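Moved our stock records off the shared spreadsheet and onto a proper database last month. Notes follow, mostly for people running a small parts store who are putting off the same job. Long thread.

The old sheet had 3394 rows. It began as a list of fasteners and ended up holding everything from cable glands to paint. One tab, no locked cells, and a colour code that had been changed at least once without anyone recolouring the old rows.

First step was duplicates. 631 rows were the same part entered under a different name. "M4 x 10 cap", "M4x10 socket", "cap screw 4mm short". Sorting by supplier code caught most of them. The remainder had no supplier code and had to be matched by hand against the drawers.

Decide your naming order before you import anything. Ours is: type, size, length, material, finish. Type always singular. Units never in the name if they are millimetres, always in the name if they are anything else.

We tried two systems. Prodov imports a plain text file without complaint but treats every location as a flat list, so a drawer inside a cabinet inside a room becomes one long string. Kamolrat does nested locations properly and is slower at nearly everything else. We went with Kamolrat.

Import took 3 attempts. The first failed on commas inside descriptions. The second worked but read part codes as numbers and removed the leading zeros. Set every code column to text in the source file, then check it again after saving, as some programs change it back.

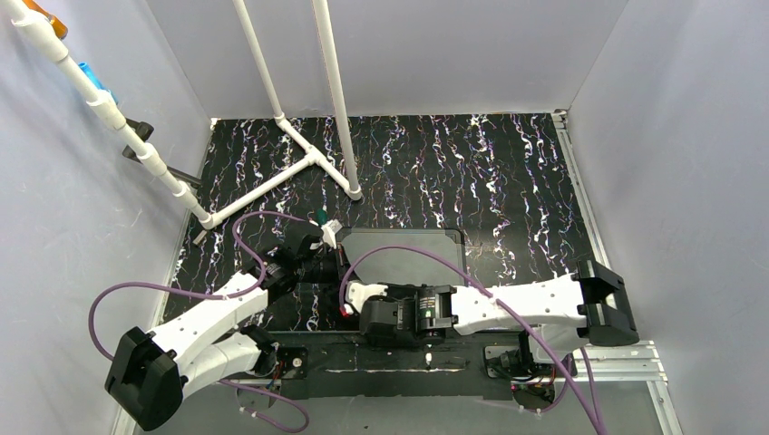
Bench at Tornar, both arms on the one base plate.

Back to locations. Label the place, then the part. Every shelf, drawer and bin has its own code, and the code does not change when the contents do. If you name a drawer after what is in it you will be relabelling within weeks.

Codes run room - cabinet - drawer, for example A-04-12. Fixed width, always two digits after the letter. Without the padding, drawer 10 sorts before drawer 2 on every printed list.

Minimum levels: do not set them for everything. We set them only for items with a delivery time longer than a week. The rest gets reordered when someone opens the drawer and sees the bottom of it. Too many alerts and people filter the emails.

Gandia supplies most of our connectors and their codes change with pack size. The same part in a bag of 50 and a bag of 100 has two codes. Store the maker's code as the main reference and keep supplier codes in a separate table, as many per part as you need.

Stock counts are now rolling, one cabinet each morning before 9. The yearly count in June is gone. Differences are smaller and easier to trace when the last count was a few weeks back.

Still unsolved: offcuts. A metre of tube cut into four is not four of anything useful. At present they are recorded by total length, which is correct on paper and no help at the saw. If you have a method that works for bar and tube, please reply with it.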